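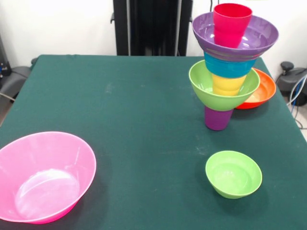 Home | Posts | Club | Bits and bobs | Contact

Quick one before tea, as I promised I'd write up the stacking round and then didn't for most of December. So. Student robotics club, the Karnance cup, cups and bowls task. We're in it. Team name is Brulon, don't ask, it was on the form before I joined.

Rules first because two people have emailed. You get a set of plastic cups and bowls, mixed sizes, mixed colours. Arms start parked. You have 100 seconds. A point for every piece in the stack when the time's up, nothing for pieces left on the cloth, and you lose the lot if it falls before the judge calls it. Hands off from start to finish. Any order you like, which sounds generous until you try and pick one.

Our first plan was bowls inside bowls, all of them, then cups inside cups on top. Very neat, very dull. Worked on paper. In the lab the nested bowls stuck together when the arm let go, and it dragged the whole lot sideways more than once. So Matěj said what about going cup, bowl, cup, bowl. Upright cup, bowl sat on the rim, next cup stood inside the bowl. Taller, wobblier, but every rim is out in the open where you can get at it.

I was against it. I was wrong, fine, it's in writing now.

Things that took far too long:

The cloth. We practised on bare tabletop for weeks and then found out the rules say cloth. Cups sit a bit differently on it, and they slide less, good, but if you nudge one it tips instead of sliding, bad. Dark green is what the rules ask for so dark green is what we bought.

Shine. Plastic bowls under bright lights are horrid. The vision code kept finding the glints at the bottom of a bowl and deciding that was the rim. Matěj Trnka rewrote the rim finder over a weekend and it's better. Not good. Better. He now ignores anything very bright and very small, and it copes with most of the set.

Two greens. There are light green bowls in two sizes and the first version only looked at colour. You can guess. It went for the small one every time when we wanted the bigger one, and a cup does not stand well in it. Size check added. Should of had it from day one.

Centring. This is the big one. If the bottom cup is a few millimetres out under the bowl you don't notice. Then you put the next cup in, still don't notice. By the third cup you notice. We now look again after every single piece and work out the middle afresh, which costs time, but we were finishing early anyway (mostly by failing).

Letting go. Open slowly, go straight up, THEN move away. The old code moved up and away in one go and clipped the rim of whatever it had just put down. Days lost to that. It was one line.

Where we are now: 30 full practice runs logged this month, standing at the end in 20 of them. That's counting the short stacks as well. The tall ones are worse and I haven't split the numbers out yet, will do. When the tall ones go they tend to go at the last cup, because the arm is reaching right up by then and the wrist gets a bit shaky.

Still arguing about whether to nest a bowl inside another bowl partway up. I like it, it's a cheap point and it adds hardly any height. Matěj thinks it's asking for trouble so close to the top. We'll see. The Nogueira lot apparently nest everything and then go home, and they came second last year, so.

To do before the heat at Nodton:
– split the log into tall and short
– slow the wrist down above the fourth piece
– try the orange bowl lower down, we hardly ever use it
– spare gripper pads!! order them this time
– decide who presses start, becuase last time we both did

Also we need a better way of setting the table out between runs. At the moment one of us just chucks the pieces about and calls it random, and I'm fairly sure I always put the big pink bowl on the left. A dice maybe. Or a small cousin.

Right, food. More after the heat if there's anything worth telling.

Last updated: December, 6.40 pm

3 comments

petra_k
Do you get the nesting point if the inner bowl touches the bottom of the outer one? Our year they argued over that for ages.

wobblyarm
Go slower above the fourth piece, yes, but check your speed limit applies to the wrist joint as well and not only the tip. Caught us out.

Dunc
team bowls in bowls here. boring wins. good luck though

Older posts | Newer posts | Back to top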